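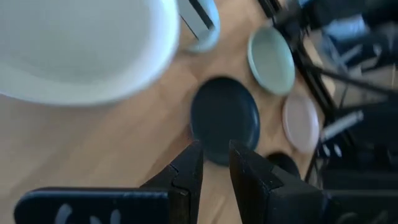
Tigela branca, pires verde-sálvia e rosa-claro, prato azul-escuro fosco. Mesa de madeira cor de mel.

Início Explorar Notificações Mensagens Perfil

1/ Inventário de louça da copa da Istmont. Critério: arrumar por diâmetro e por acabamento. Cor não entra na conta.

2/ A tigela grande tem borda grossa e arredondada. Capacidade medida com água: 1455 ml até a borda. Fica na prateleira de baixo, sozinha, sem nada dentro.

3/ Prato azul-escuro, linha Gruvonari. O fosco marca com talher e com o pé áspero de outra peça. Feltro entre um prato e outro, pilha de no máximo 12.

4/ Pires verde e pires rosa: rasos, borda mais clara que o centro. Vão na mesma pilha. Conferi com régua, diferença desprezível.

5/ Xícara azul-clara brilhante: de boca para cima, sem empilhar. Alça virada para a direita.

6/ Carga da prateleira de cima: 700 g por suporte, segundo a etiqueta. Por isso só pires e xícaras ali.

7/ Falta medir o prato escuro pequeno. Em junho chega o resto da Ovesine e refaço a tabela de alturas. Vão livre atual: pouco mais de 200 mm.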